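Ghost wiping

Ghost wiping is a fault seen in robot arms that clean flat surfaces, in which the arm carries out its full wiping pattern while the pad presses too lightly to lift anything. The joints report normal motion, the gripper reports a firm hold, and the job is logged as complete, yet part of the dirt is still on the surface. It is one of the most instructive small failures in household and service robotics, and a surprisingly rich subject for so humble a chore!

The term spread from the Trollwood test kitchen, where a two-armed Datell robot was being taught to clean marker ink from white tables. In one September series of 144 wiping runs, 20 ended with visible streaks even though the controller had recorded no error at all. The streaks tended to sit on one side of the table, which gave the engineers their first real clue.

Causes

The Trollwood runs pointed to 3 separate causes, often acting together. The first is pad slip. A sponge is soft, and when it drags against a dry patch it can turn a little between the fingers. The gripper still feels something solid and raises no alarm, but the pad now meets the table along a single edge.

The second is height drift. A table that looks perfectly level may sit 2 millimeters lower at one corner, enough to take most of the pressure off a thin pad. An arm that follows a fixed height will simply skim over the low area.

The third is smearing. Ink that has been loosened but not absorbed spreads into a thin gray film. Vision software trained on dark marks can read this film as clean table, and the robot moves on too soon.

Detection

Ghost wiping is hard to catch because nothing stops, falls or breaks. The most widely used check is the Ruiz-Ortega test, a lovely piece of simple thinking. The arm wipes a short stroke, lifts, and wipes the same stroke again while comparing the drag at the wrist. A pad in good contact gives two similar readings. A pad that has slipped usually gives two very different ones.

Camera checks help as well, provided that the arm moves out of the way first. Early software took its picture with the gripper still over the table - and so missed whatever lay behind it.

Safety

The fault is mild on a writing surface but more serious where food is prepared, as a surface logged as clean may be used without a second look. There is also a risk in the obvious cure. Raising the pressing force across the board can flip a light table or pinch a hand resting on it. The Minari controller, introduced after the Trollwood runs, handles this by raising force in small steps and backing off at any sudden change.

See also: force control, grip slip, silent failure
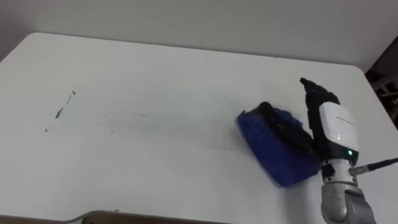 Robot gripper holding a blue sponge to a white tabletop, with dark streaks and fainter gray traces on the surface.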